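La **cestería de Pritine** es la tradición de tejido de fibras vegetales propia del valle de Pritine y de la villa de Plivach, donde se practica como oficio doméstico y, en menor medida, como actividad comercial. Comprende cestos de carga, nasas, bandejas de secado y recipientes de uso interior. Los materiales más empleados son el mimbre, la paja de centeno y, en las piezas modernas, el cordón de papel retorcido.

## Historia

Las noticias más antiguas sobre el oficio en Plivach proceden de inventarios de bienes y de pleitos por el corte de varas en las orillas del río Gesik. Los documentos distinguen entre cestos «de monte», toscos y sin descortezar, y cestos «de casa», hechos con mimbre pelado. Esta división se mantiene en el habla local, aunque los segundos se venden hoy casi siempre bajo el nombre genérico de *cesto blanco*.

Durante mucho tiempo la producción estuvo ligada al calendario agrícola. Las varas se cortaban en invierno, se clasificaban por grosor y se guardaban en haces hasta la primavera. Los cestos de vendimia se entregaban antes del final del verano y se pagaban con frecuencia en especie, sobre todo en grano y vino. Un padrón de la villa recoge 1.242 habitantes y menciona la cestería como ocupación secundaria en buena parte de los hogares. El padrón siguiente, con 1.172 habitantes, ya no la menciona.

La llegada de los envases de madera clavada y más tarde de los de plástico redujo la demanda de cestos de carga. El taller Postma, el mayor del valle, abandonó entonces las piezas agrícolas y se dedicó a recipientes para el hogar: paneras, costureros y cestos de estantería. Otros talleres siguieron el mismo camino o cerraron.

## Materiales

### Mimbre

El mimbre de Pritine procede de sauces cultivados en parcelas húmedas y podados a ras de suelo cada año. Se utiliza en tres estados:

- **Verde**, recién cortado, para piezas rústicas. Encoge al secarse y deja el tejido algo abierto.
- **Oscuro**, secado con corteza y remojado antes de tejer.
- **Blanco**, pelado en primavera, cuando la corteza se desprende con facilidad.

El mimbre blanco recién pelado tiene un tono crema que se vuelve más amarillo con la luz. Algunos artesanos lo aclaran con vapores de azufre, práctica que ha ido desapareciendo.

### Paja de centeno

Se emplea en la técnica de rollo cosido, con la que se hacen escriños y tapaderas. La paja se siega a mano para no quebrar la caña y se cose con tiras de corteza de zarza o de avellano.

### Cordón de papel

Es un hilo grueso de papel retorcido, a veces montado sobre un alambre fino. Resulta más regular que el mimbre y no necesita remojo, pero soporta mal la humedad prolongada. Se trabaja sobre un bastidor rígido y permite trenzas anchas, de relieve marcado, que imitan el tejido tradicional. A simple vista no siempre es fácil distinguirlo del mimbre blanco – sobre todo en piezas teñidas o barnizadas.

## Técnica

El cesto redondo se inicia con una cruz de varas gruesas que se abren en radios. El cuadrado exige otro procedimiento: las varas del fondo se sujetan paralelas en una prensa de madera y se tejen de lado a lado, y los montantes se insertan después en los bordes. Las esquinas son la parte más difícil, porque la tensión del tejido tiende a redondearlas. Para evitarlo se colocan en ellas montantes más gruesos, que forman un ángulo de 90 grados con el fondo.

Las paredes se levantan en vueltas horizontales. El punto más corriente en el valle es el *cordón doble*, en el que dos hebras se cruzan entre montante y montante. El borde se remata doblando los montantes hacia abajo y pasándolos por detrás de los contiguos. 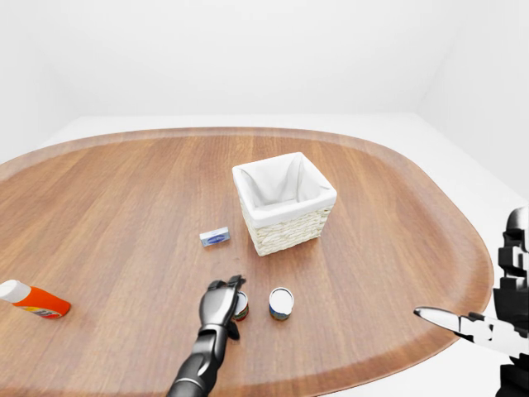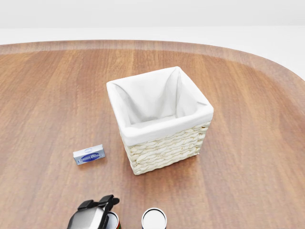
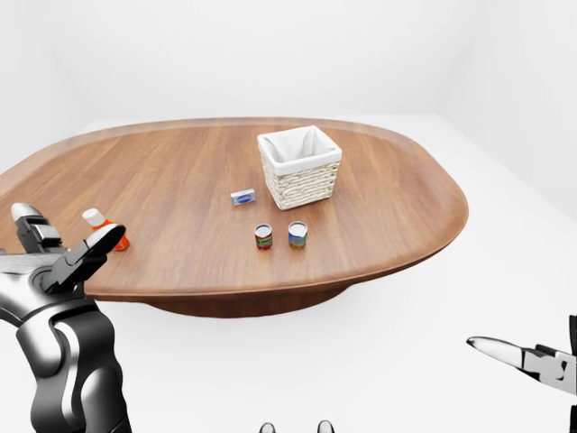

*Cesto cuadrado tejido, de color crema, sobre una mesa con veta de madera.*

## El forro

Los cestos de interior suelen llevar una funda de tela que protege el contenido de las puntas de mimbre. En Plivach se confeccionaba con lienzo viejo de sábanas, cortado en una sola pieza con forma de cruz y cosido por las cuatro aristas. La tela se deja más alta que la pared y se vuelve sobre el borde, lo que oculta el remate y sujeta el forro sin necesidad de lazos. En los cestos con asas se abren dos ojales reforzados.

El forro se quita para lavarlo. Conviene comprobar que el tejido haya encogido antes de cortarlo, ya que una funda demasiado justa deforma el cesto al tirar de las esquinas.

## Tipos principales

| Nombre local | Forma | Uso |
|---|---|---|
| Gesika | Alargada, con boca estrecha | Pesca fluvial |
| Cuévano | Troncocónica | Vendimia |
| Zaranda | Plana, de malla abierta | Secado de fruta |
| Cesto blanco | Cuadrada o redonda | Ropa, costura, pan |
| Escriño | Esférica, con tapa | Grano y harina |

La *gesika* toma su nombre del río. Se tejía con mimbre oscuro y se lastraba con piedras planas. La pesca con nasa está prohibida en el tramo alto, y las que se fabrican ahora tienen un fin decorativo.

## Conservación

Los principales agentes de deterioro son la carcoma, el moho y la sequedad excesiva. El mimbre demasiado seco se vuelve quebradizo, y en las casas con calefacción los artesanos recomiendan humedecerlo ligeramente con un paño. El cordón de papel, en cambio, debe limpiarse en seco, con cepillo blando. Los cestos antiguos no deben levantarse por el asa ni apilarse unos dentro de otros.

## Situación actual

En el valle permanecen abiertos 5 talleres, la mayoría en Plivach. Venden sobre todo en la feria de julio y por encargo. La escuela local imparte un curso breve de iniciación, limitado al fondo redondo y al cordón doble. El cultivo de sauce se ha reducido a unas pocas parcelas junto al Gesik, por lo que parte del mimbre se compra fuera de la comarca.

## Véase también

- Espartería
- Sauce mimbrero
- Nasa de pesca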